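Work > Guides > Delivery robots

How to trial a delivery robot without wearing out your porters

Stenby quoted our Wellbridge site 480 minutes of walking saved per week. Treat any such number as a guess until you've done the following.

1. Walk the route with the porters who push carts on it now. Write down every hump, broken patch and stretch of heavy shade.
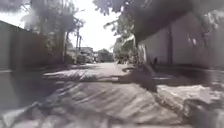
One porter at Bellis said that the machine hadn't cut the walking at all, since someone had to go out and free it. Log those trips as work hours.

2. Run it for nearly 6 weeks before changing any shifts. November is a fair test; a dry spell isn't.

3. Put in writing who answers the alarm, and what task they drop to do it. If the answer is "whoever's free," stop there.

Related
Reading a vendor's savings sheet
Stustton: 9 months with floor scrubbers
Shift swaps and new equipment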